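Home | Products | Cell Equipment | Bin Stations | Support | Contact

Neltelow Bin Station
Product and good practice page, revised Wed 6 March

The Neltelow bin station is a bench-mounted metal bin for robot picking work with small mixed items. It is supplied by Clolard for use in teaching rooms, test shops and research cells. The station is sold without a robot, a gripper or clamps. This page sets out the rules that apply wherever a station is in service under a Clolard support agreement.

Before use

The bin must be held to the bench on at least two sides. Bar clamps are accepted – tape alone is not. The position of the bin must be marked on the benchtop so that it can be returned to the same place after cleaning. Clamp handles must stay outside the planned path of the arm.

Cables that travel with the arm must be bundled and must have enough slack for the full reach of the wrist. A loop that can catch on the rim of the bin must be tied back before the program is started at any speed.
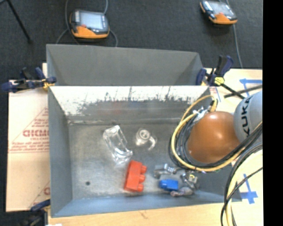 Items for picking should be chosen so that shape, color and surface vary within the same load. Clear items are permitted, provided they are free of cracks. Glass is not permitted in any load. No item may weigh more than 414 grams.

During use

One person holds the pendant and is responsible for the cell. No hand may enter the bin while the drives are on, including to free a stuck item. The operator must stop the arm, confirm the stop on the pendant and only then reach in. First runs of a new program are made at 10 percent speed.

Inspection

Scratches and scuffs on the inner walls are normal wear. A raised edge or an open seam is a fault, and the bin must be taken out of service until it has been replaced. Inspections are recorded on Form 8 and kept with the cell file. The next revision of the form will be issued in May.

Ordering and support

Replacement bins are listed under part group 9. Questions about the rules on this page should be sent to Ruba Aoun, Equipment Standards, Clolard. Orders and returns are handled by Biljana Halilović at Cilance.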